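The chair test

Every winter somebody tells me that the household robot is nearly ready. It was nearly ready when I bought my first flat, and it was nearly ready again in December, when a cousin of mine sent me a video of a machine folding a tea towel and wrote underneath, "Two years, tops." I watched it twice. The towel was already flat on the table when the video began, and there was a cut before the second fold.

I don't hate robots. I worked for six years in the back office of a furniture warehouse at Trurkby and I would have given a great deal for a machine that could clear the returns bay. We had a good automated line for flat boxes. It picked them up, turned them, read the label and sent them off, and it did that all night with hardly a murmur. Then a customer would send back an armchair in a torn bag with one leg loose, and the whole clever business stopped until a person walked over and lifted it off.

My argument is with the word "nearly". People who sell these things treat chores as a list to be ticked off, as if folding were done, and wiping were done, and tidying a room were just those two plus a bit of walking. Anyone who has tidied a room knows it doesn't come in pieces like that. You pick up a mug on your way to the window, you see there's still tea in it, you change how you're holding it, and you push the chair in with your hip because your hands are full. I couldn't tell you how many decisions went into that and I'd be suspicious of anyone who could.

Take the chair on its own. Pushing a chair under a table is about as dull a job as a house has to offer. A child of 4 can do it, badly. For a machine with two fingers it means finding the top of the backrest, getting one finger on either side, closing hard enough to hold and softly enough not to crush anything, and then moving the thing in a line it may not want to go in. Chairs have opinions. One foot catches on the rug, or the seat meets the underside of the table before you thought it would.

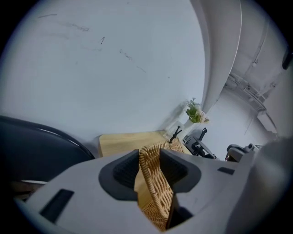
And woven chairs are worse than plain ones. My mother had a set of rattan ones which she guarded like silver, and she had rules about them. You never picked one up by the weave if there was a rail to hold, and you never dragged it. Press your thumb into an old panel and you feel it give, and you learn to stop before it cracks. I learnt that by cracking one, at the age of nine, and hearing about it until I left home. I'd like to know how a machine learns it, and on whose chairs.

The answer I usually get is practice. Show the thing enough examples and it will pick up the knack. I went to a trade day at Gusthorpe where a firm called Bilyk had a stand, and a very pleasant young man told me they had 300 recorded goes at moving one kind of chair. I asked what happened with another kind. He said it did quite well. I asked what quite well meant and he went to find a leaflet. The leaflet said "up to" a lot.

To be fair to him, the demonstration was better than I'd expected. The arm took hold of the chair, drew it out from the table and put it back again, and it looked gentle enough. It did this more than 200 times over the day, according to the board beside it. But the chair started each time between the same strips of tape on the same smooth floor, and when a visitor's bag strap fell across the seat a man in a fleece came out from behind the curtain and took it off. I thought about that man all the way home. If I have to employ him as well, I may as well push the chair in myself.

The defenders say that I'm asking too much, and that a washing machine doesn't collect the socks from under the bed either. I accept that. A washing machine is a marvellous thing, and it's marvellous because it never pretended to be a laundry maid. It's a box that does one job, and the rest of us arranged our kitchens round it. If the makers told me they had a box that did one job with chairs, I'd look at the price and say no thank you, and we'd part as friends. What they tell me is that they have a pair of hands.

On the shop floor I'm a bit more hopeful, because there you can change the work to suit the machine. The café at the garden centre in Grilamthorpe has the same chairs at every table and a hard floor all the way through. If something on wheels straightened them up after closing, slowly, with no customers to trip over, I could believe in that. I'd still want to see the place at half past eight in the morning before anyone had been round putting it right.

Homes are another matter. Mine has odd chairs from three different relatives, one of which has to be lifted slightly to the left. I've never written that down. Visitors find it out by doing it wrong once, and after that they do it right without a word from me. When a machine can come to my house, get that chair wrong once, leave it in one piece and get it right the next time, I'll send my cousin an apology. Until then he can keep his videos, and I'd be grateful if he stopped sending them during dinner.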